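Speaker notes: comparing grippers on the bag rack
Ranermont workshop day, 09/05/2018
Speaker: Ehsan Taheri

Opening (keep to two minutes)

Say who I am and that I work on the hanging bag cell at Ranermont. The talk is about picking fingers and cameras for soft things that hang up. Most gripper comparisons use boxes and bottles. We wanted straps, because straps are what our packing customers keep asking about.

Name the two finger sets early. The Prornus set is the stiff one with the plain jaw. The Kanum set has a softer pad and closes more slowly. Controller is the Hosseinzadeh unit throughout, same settings for both.

Part 1. What a strap asks of a jaw

A strap has no fixed shape. It hangs in a band, folds over itself at the hook and turns when touched. The jaw has to close across the width of the webbing. If it closes on the edge, the strap rolls.

Point at where the jaw meets the black webbing, below the pink hook. Coarse weave like this gives the jaw something to hold. Smooth strap ends are harder.
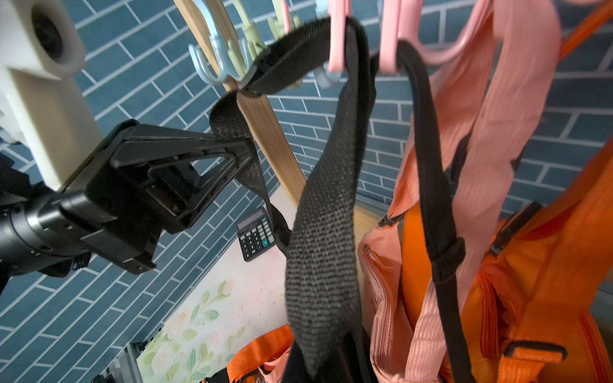 Part 2. The cell

Two arms on one rail, rack against the back wall, bags on the hooks and more in a pile on the mat. We left the small stuff in on purpose: a stapler, a cup of pens. A camera check in a bare cell is too easy.

The brick pattern on the walls gets asked about every time. It gives the depth software some texture to work with. We tried plain grey board in December and went back.

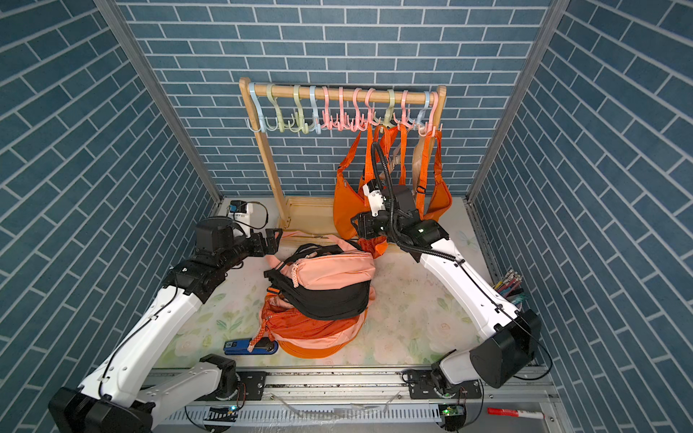
We ran 100 attempts per finger set, at the same arm speed. An attempt counted if the strap came clear of the hook and stayed in the jaw until the arm was over the mat. Dropping it on the rack base was a fail, even if the bag ended up near the pile.

Prornus made 64. Kanum did better, but each attempt took longer, and with the slow close we had to retune the lift. Don't give a winner at this point, people stop listening.

Part 3. Which camera to trust

The wrist camera sees the weave of the strap but very little of the rack. The fixed camera sees the whole rack and loses the strap as soon as the gripper is in front of it. Stop on this one and let them find the right gripper on the orange strap before going on.
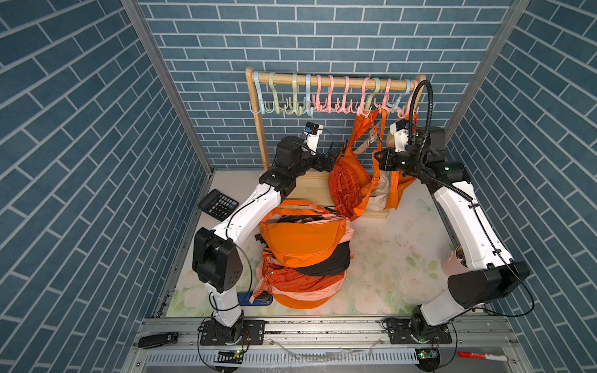 With the fixed camera alone, the controller often chose the wrong strap when several orange ones hung together. More than 40 of our failed attempts had that cause. Using the fixed view to choose and the wrist view to close dealt with a good part of it. The handover happens when the jaw is close to the hook line.

If asked about lighting: room lights only, left on all day.

Part 4. Cables and reach

Less interesting to watch, but it cost us the most time. The cable on the right arm arches up from the wrist, so the path to the hooks has to leave room over the rail of the rack. We raised the approach and lost a little reach at the far end. 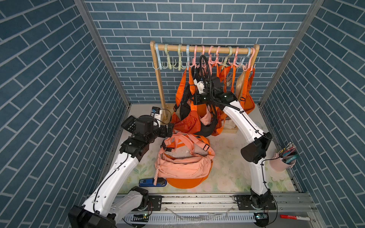 The left arm has an easier job, low down near the rack base, and we hardly touched its path. If you are setting up two arms, plan the one that goes in among the bags first and fit the other around it.

Finish

Kanum fingers for hanging straps, Prornus for the pile. Both cameras. Leave the settings sheet on the front table and take questions.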